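Caron suture practice set: README

Written by Eliseo Tapia, last proper tidy-up 2023-03-07

Hello! If you've found this folder you probably either stitch things for a living, teach people who do, or typed "suture practice" into the Flotum share and clicked the first result. All welcome. I look after the set, so the mess in the older folders is mine, and so is the spelling in the notes column.

What's in it

Caron is a collection of pictures and notes about closing cuts in practice pads. Pads, thread, knots, tails, and how the whole lot looks part of the way through. There are 1,000 pictures in the main folder and 118 note sheets to go with them, one sheet per pad. A pad usually has two cuts in it, parallel, and we tend to close one before getting properly stuck into the other, so you'll find plenty of pictures with a finished row and an unfinished one on the same pad. I like those best, as it happens. You can compare the tidy line with the gaping one without flicking between files.

The stitches are simple interrupted ones nearly all the way through. That means each one is its own little loop, tied and cut before the next one goes in. A handful of pads in the Omus folder have a running stitch instead (Renata Adamczyk wanted to try it and then wanted to keep going, and I wasn't about to stop her). If you only want interrupted stitches, skip Omus altogether.

How it's laid out

main/ has the pictures, sorted by pad
sheets/ has the note sheets, plain text, same name as the pad folder
omus/ has the running stitch pads
odd/ has things I couldn't place

There is also a folder called old_main and I'd be grateful if you left it alone. It holds the pictures from before we renamed the pads, and half of them are duplicates under different names. I keep meaning to go through it in June when things are quieter. I said that last year too.

What the note sheets say

Each sheet has the pad name, who did the stitching, which cut was closed first, the thread, and a free line at the bottom for grumbles. The grumbles are the most useful bit by miles! Kacper Wróbel writes "bit too near the edge" on almost all of his, and when you go and look at the pad you can see what he means: if the bite is shallow on one side, the edge of the cut rolls under and you get a ridge. Inmaculada Benítez writes hardly anything, but she draws little arrows in the margin, which I've typed up as "arrow, left" and so on. Sorry. I couldn't think of a better way.

Thread colour is written down by eye. "Black" and "brown" are the two you'll meet most, and I wouldn't lean on either, as the light shifts the colour a good deal and a thread that looks black lying flat on the pad can look brown when it's lifted up near the lamp. If colour matters to you, go by the sheet and the picture together, and if they disagree, trust neither and drop me a line.

Things I look for in a row

People ask me what makes a good row and I always give a longer answer than they wanted. Spacing first. Stitches should sit at even gaps, and the gap ought to be much the same as the distance from the needle hole to the edge of the cut. Then tension. The edges should meet and stop there. Pull any harder and the pad puckers, and in real tissue you'd be squeezing off the blood supply. Then where the knot lies: off to one side of the line, and ideally the same side all the way along, though I've seen very decent work where they wander a bit.

Tails are a matter of taste up to a point. Too short and the knot can slip, too long and they get in the way of the next stitch, and you end up catching the tail of number two while you're tying number three. Waldemar Lis cuts his very short and gets away with it. I leave mine long and have to pick them out of the way with the grasper, muttering.

And please do look at the bits of thread lying about. New people tidy them off the pad between stitches, and that's nice, but I quite like them left on for the pictures, because they tell you where someone trimmed and how much they wasted. There's a column for it in the sheets, "offcuts y/n". It's only a yes or no. I tried having people write the lengths down and it lasted precisely one afternoon.

Long loops

A word on these, as they cause most of the trouble. When you start a stitch with plenty of thread there's a big slack loop lying over the pad until you draw it through. It's easy to lose track of which strand goes to the needle and which is the tail. My own habit is to lay the loop away from the cut I'm closing, up over clean pad, and keep the short end where I can see it. If the loop crosses the other cut, watch that it doesn't snag on a knot you've already tied. I've undone a perfectly good knot that way, and yes, it's in the set, in odd/, with my name on the sheet.

What's not in it

No real patients, no animals, only pads. No timings either. We did keep them for a while but people started racing, and the stitching got worse, so I took the clock column out. No scores. Cerkgate has a scoring scheme they're fond of and you're free to run it over our pictures, but please don't send me the results and ask me to rank my colleagues. I have to eat lunch with them.

Known problems

The corners of a lot of the pictures are dark. Anything at the edge of the pad is hard to make out, so don't go counting offcuts there. Shine is another one: a glossy pad throws highlights, and a highlight across a cut can look like a gap that isn't there. Some 20 sheets have the first cut and second cut the wrong way round. I've fixed the ones I know about.

Using it

Teaching, browsing, practising, printing them out and sticking them over the sink, all fine. If you put it in something you're publishing, mention Caron and let me know, purely so I can be pleased about it. If you want the lot, ask for the full copy and not the preview; the preview stops at 500 pictures and leaves out Omus.

A few from one pad

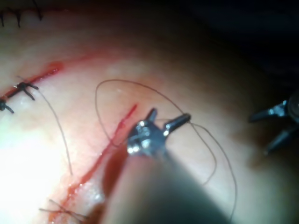

Plenty of slack brown thread looped over the pad in that one. 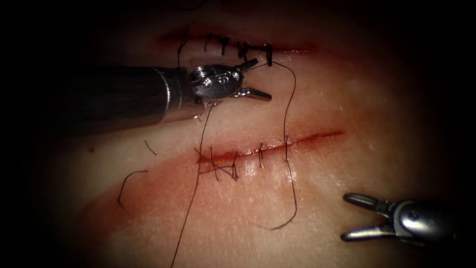
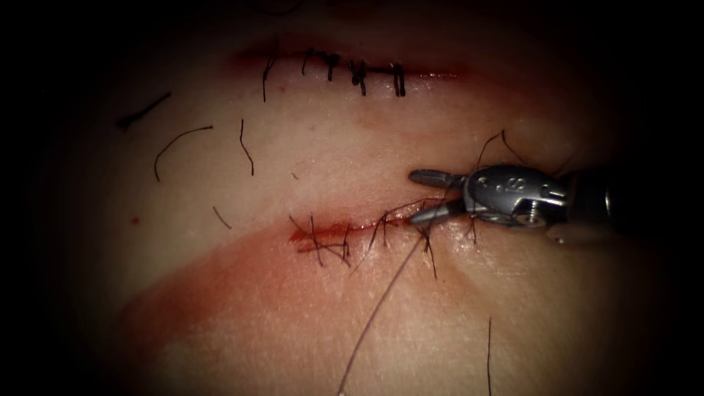 The upper cut has its row of five in both of these last two.

Why close the cut with separate stitches when one long running stitch would be quicker?

Separate stitches are more forgiving. If one knot slips or one bite is poor, you can take that one out and redo it, and the others go on holding the edges together. A running stitch is faster and spreads the pull along the whole line, but a break anywhere can loosen all of it, so we start people on interrupted ones and let them move on when their knots are steady.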